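Baskets, bins and a very long lunch: my visit to Stulleck

October 8, 2020

So I finally made it out to the Stulleck open day in Nillbridge, after missing it two years in a row! My friend Anum Niazi drove, I brought the snacks, and we got there right as the gates opened. If you don't know Stulleck, they make plastic housewares: dish racks, drawer trays, laundry hampers and (the reason I went) baskets. I am a basket person. I have one for onions, one for mail and one for all the cords I can't identify.

The tour starts in the molding hall, which is loud and smells a bit like a new shower curtain. Our guide said the big press can turn out 2000 trays in a shift, and they let us each keep one from the reject pile. Mine has a dent in the corner and I love it. After that you get a walk through the color store, with bags and bags of pellets, and then it's upstairs to the sample rooms, where I could have stayed all day.

The fruit and kitchen room was my favorite. They had the light blue basket I've been eyeing since September, the one with little rectangular holes all over the walls and the floor too.
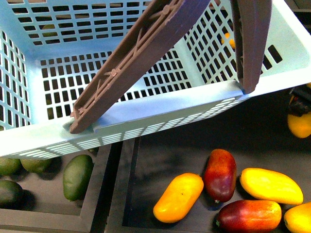
I'd been worried about the rim, to be honest. My old basket at home has a thin sharp edge, and carrying a full load of oranges in from the car leaves a line across my fingers. The new one has a thick, rounded lip, so that question was settled in a second. Anum thinks holes that size are a pain to scrub, and she's probably right, but I just run mine under the sprayer and leave it upside down on the rack. Air is what fruit wants — my lemons went fuzzy in a solid bowl last summer and I'm not going back.

We got talking with the other people in our group about what really belongs in a basket like that. Citrus, sure. Potatoes, maybe. I said bananas and got some looks.
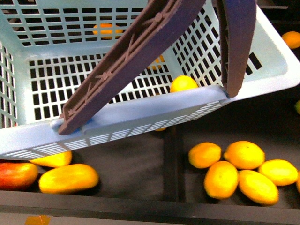

Nighat Tanoli: Never bananas! They bruise on the grid and you end up with a waffle. I keep oranges and lemons in mine, one layer deep, and turn them every couple of days. If you pile them up, the bottom ones go soft before you notice.

One layer it is, then. I've been piling mine up like a fool.

Lunch was in the canteen (lentil soup, very good rolls) and ran so long that we almost missed the factory shop. Go early if you can, the Swati drawer trays were nearly gone by the time we got in. I came home with 2 of those and a Plendisitz dish rack, and Anum bought a hamper that barely fit in the back seat. Parking is free, but wear flat shoes for the stairs.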